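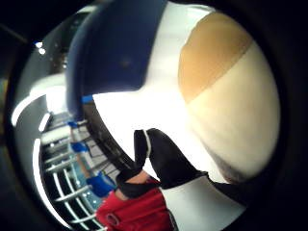
Page 7

Speaker notes, Student Automation Project
Presented 02/11/2024 by Francine Dufour

Good afternoon, and thank you to the Gelasthorpe program for the invitation. These notes follow the order of the talk. Please hold questions on funding until the end.

Project Sallero began in October as a class assignment in robot handling. Students were asked to teach a simple task by doing it themselves: pick up a soft toy, place it in a bin, and repeat. Mr. Csaba Fodor set the target at 100 recorded attempts per student, with 60 required for a passing mark.

[Pause. Next slide.]

The class works with 2 methods. In the first, the student wears a checkered glove with a marker cube on the back of the hand. In the second, the student holds a gripper tool that carries its own camera. The toys stay the same for both.
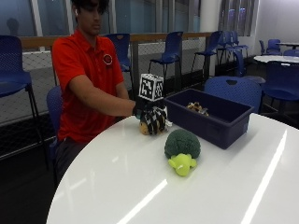
Glove method: a student at the table with the soft toys and the bin.

Soft toys were a deliberate choice. They give way when held, and no two are gripped in quite the same manner. Students who had practiced only with wooden blocks found their first attempts slow -- several asked for extra time, and it was granted. 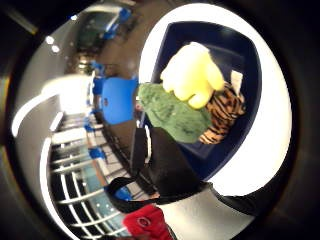

The order of work is left to the student, although the written log must state it. Logs are reviewed by Mr. Fodor before any attempt is accepted, and attempts with a missing entry are returned for correction.

[Mention the Drondama loan agreement here if time allows.]

The next section covers grading -- see the handout, second sheet.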